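Re: CPU pick and place from salvage desktops, wrist camera only

tkrasniqi
Posting our method since two people asked in the other thread. The goal is handling a processor at the socket of an office desktop with the board still in the case, parallel gripper, wrist camera, no fixture and no overhead view. The policy is trained on teleoperated episodes, 135 in total, of which we held out the ones from one chassis. The side grasp is by the substrate edges. On the held-out chassis the grasp itself is fine. What fails is yaw when lowering the part to the socket, and the failures get worse when the cables are bundled close to the work area.

vshu_b
What is your yaw error at release, and how do you measure it? With a wrist camera the fingers hide two edges of the package the whole time. I would not trust any estimate from that view alone.

tkrasniqi
Measured after the fact from a calibrated still, with the gripper opened and backed off. Median is under 2 degrees, but the tail is long. Two wrist views, one with the part held and one with a CPU in the closed socket:

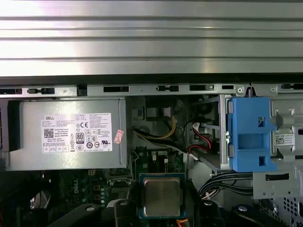
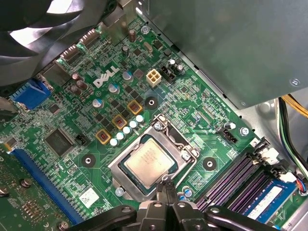
First: CPU between the fingers, side grasp. Second: load plate closed, gripper at the bottom.

jjuric
The first one answers the occlusion question for me. The left and right edges are gone, but you keep the whole face of the heat spreader and its corners are usable. Rounded corners will cost you some precision. Did you try fitting the spreader outline instead of the substrate?

tkrasniqi
Yes. Spreader outline is better on new parts and worse on worn ones. The contrast at the rim changes with the wear and with the angle of the light. We ended up feeding the crop to the network and not fitting anything.

vshu_b
Then I disagree with calling it a pose method. You have a policy that gets a crop. If you never estimate pose you can't say the yaw is what fails, only that the outcome has a yaw error. It could be slip in the fingers during the approach.

tkrasniqi
Fair on the wording. Slip was checked on 59 episodes by comparing the crop at grasp and just before release. 3 of them showed slip. The rest of the yaw error was there with a stable grasp.

mirsad_g
We run a similar cell at Vidmar, and in our case the lever was the bigger problem. The policy learned to treat the wire as part of the background until it touched it. Do you have the lever in the action space or does a person move it?

tkrasniqi
Person, for all the numbers above. The lever policy is separate and I don't have results I would post. Maybe October.

jjuric
Please report the two together when you do. A placement number with a hand-operated lever is hard to compare with the Trumbridge setup, where the whole sequence counts as one trial.

vshu_b
Agreed with that. And split the results by chassis – one held-out case is thin.

tkrasniqi
Second chassis gets recorded Thursday. I will post the per-chassis table in this thread.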